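Can a machine tidy your desk yet?

On a Sunday morning in Plumstead, Tineke Wouters is putting pens away. She has been at it for two hours, a pair of grippers in her hands, and she would like a cup of tea.

Wouters works for Trotero, a small firm that wants to sell a machine for clearing up after people. Its chores are the ones most of us do without noticing: pens back in the pot, glue back in the drawer, lids on boxes. The firm began with laundry and gave it up after a bad winter of fitted sheets.

"Desks looked easier," says Ajith Nair, who runs the workshop. "They are easier. They're still hard."
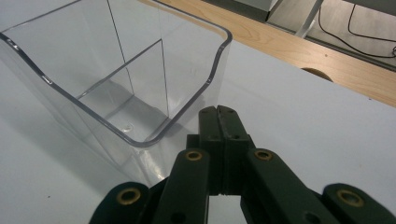

Storage boxes were the first thing to go wrong. A person looking for somewhere to drop a handful of stationery sees a box and drops it in. A machine has to find the box, work out where the sides stop and keep its fingers clear of them on the way down. With clear plastic the walls take on the colour of whatever is behind them, and what the camera mostly gets is the thick rolled rim and some glare down the front. Trotero's software used to treat bins like this as bare table. It would carry a pen across at rim height and stop against the side, pushing the whole thing along until someone hit the button.

Nair's answer was to collect more practice. People do the chore by hand with the same kind of gripper the machine will use, and the recordings are used to teach it. Quang Đặng, who looks after that side, says the good sessions are the dull ones. He asks people to work at half their normal speed and to let go of an object only once they are sure where it will land.

Boxes with compartments are another matter. A pen will go into an open bin from almost any angle, but a divided box asks for the right slot, and a glue stick that goes in crooked will sit across two of them. Wouters can feel that happening and give it a nudge. The software has to see it, through partitions that are also clear.
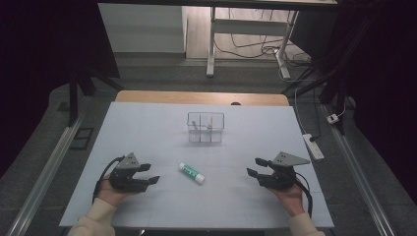

Page last changed: July

How well does it do? On the day I visited, the machine was given 30 objects to put away, one at a time, from a table it had worked at before. It dropped 3 and left 2 where they were, having failed to find them. The rest went in. It took most of the morning. Wouters did the same job with her bare hands while I was finding my notebook.

Thu Hoàng has watched this sort of thing for longer than most. She buys equipment for Quách, a stationery wholesaler with a packing floor in Durkstead, and she has been shown several machines that were meant to take over the returns bench. Returns come back mixed: loose pens, opened packs, glue without its cap. She has yet to order one.

"They always bring their own pens," she says. "I say, try mine. Then there's a lot of talk about lighting."

She isn't against the idea. The bench is hard to staff and the work is tiresome. Her test is a plain one. She wants to tip a crate out, go to lunch and come back to find it sorted, with a short pile of things the machine wasn't sure about. A pile of doubtful items is fine by her. A pen in the wrong tray costs more than a pen left alone, as somebody has to go looking for it.

Shape matters more than weight here. Long thin things roll when they are touched at the wrong spot, and they come up at a tilt if they are gripped near one end. Tubes are fatter and easier to hold, though they roll further. Put several on the same table pointing in different directions and the fingers have to turn for each one, without knocking the next.
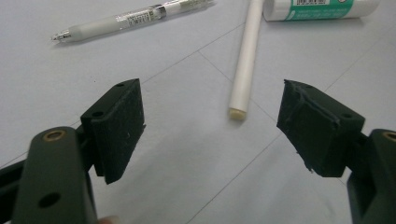

What wears out

Giang Vũ repairs the grippers, and most of what she mends is at the tips. The pads that touch the objects take all the rubbing. Edges lift, corners fray, dust gets into the surface and the hold changes a little. A person makes up for that without thinking. A machine trained on fresh pads may squeeze just as it always did and lose the pen.

Vũ would like the pads changed more often. Đặng would rather leave some worn ones in, so that the software learns to cope with them. They have been arguing about it since spring, and for now both kinds are in use.

As for the home, Nair won't give a date. He thinks a shop-floor bench will come first, where the same sorts of objects turn up every day and there is someone nearby to pick up what falls. A kitchen table with homework, post and breakfast on it is a good deal further off. His own desk, when I saw it, had not been cleared for some time.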